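# Tuldale Song Circle: minutes, August 5, 2021

I took the notes again, so blame me for the spelling. We started a few minutes after six, once the chairs were out and the coffee had stopped dripping. 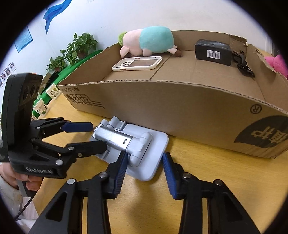
## Last time's minutes

Read and approved with one fix. I had written that the May singing evening was at the library, and it was at the old Texier building. Sorry! I've changed it in the binder too.

## The album

This took up most of the night. For anyone who missed the spring, we're putting out a record of songs written by people who are caring for a parent or a partner at home, each one paired with a local musician. There are 20 songs finished and recorded. Two more have words and a tune but no recording yet, and both writers have asked for more time. Everybody agreed they should have it. One of them would like to change her last verse and I say let her change it as many times as she likes.

We talked for a long while about the order. I'd made a running list at home (I played it in the car all week, and my kids can now sing track four backward), but several people thought it opened too sad. The slow waltz will move to the second half and the porch song will go first. I was a little attached to my version, but I listened to the start of the new one during the meeting and okay, it's better.

The working title is still "Storno." It came out of the very first workshop, as the name of the boat in one of the songs, and it stuck. A couple of folks worry that people won't know what it means. We had a vote and kept it, 9 to 4.

## Writers' permission forms

All the writers whose songs are recorded have signed, except one who wants her name left off the sleeve. That's fine and the form allows for it. She'll be listed by her first initial. Please don't tell people outside the group which song is hers, even if they guess right.

We also went over who owns what, as it came up at the last workshop. The writer keeps the words. The tune is shared between the writer and the musician. The group only gets to put the song on this one album and sing it at our own events. If anybody wants to use a song for something else, they ask the writer first.

## Money

We have $466 in the account after paying for the last studio day at Tranau. Mixing is already covered by the spring grant. Pressing CDs is not, and I brought up again whether we even need CDs. Strong feelings in the room! A lot of the caregivers don't stream music and would like something they can hold, and one of the guitar players pointed out that his truck only plays discs. We settled on a small run, with download cards for everyone else. I'm getting quotes from two printers and will email them around.

The bake table at the release concert was approved. No nuts, please.

## Release concert

The Texier building is holding a date for us and needs a yes by the end of the month. The main room has the good piano but the stairs are a problem, and three of our writers can't manage them. The ground floor room is smaller and has an upright that needs tuning. We picked the ground floor. I'll call about the tuner.

Some of the writers want to sing their own songs, some want to sit in the audience and hear them, and a few would rather not come at all. All of that is okay. I'll phone each of them myself so they don't feel put on the spot in a group email.

We'd like somebody to sit with family members during the show so the caregivers can really listen. Four people raised their hands. We could use a few more.

## Fall workshops

We have 27 names on the waiting list, way more than we can take in one go. The plan is to split into an afternoon group and an evening group and keep both small. The musicians asked for a practice session beforehand on how to listen without jumping in with a rhyme, and I think that's a great idea (I'm the worst one for it).

## To do

- Me: printer quotes, piano tuner, calls to the writers
- Recording group: send out the new track order, set a day for the last two songs
- Concert group: say yes to Texier, ask about a ramp for the side door
- Everybody: return the blue songbooks, we're missing a bunch

We sang the porch song once through, low on altos, and stopped at 8:15. Next meeting is in the same room, and I'll send the date when I have it.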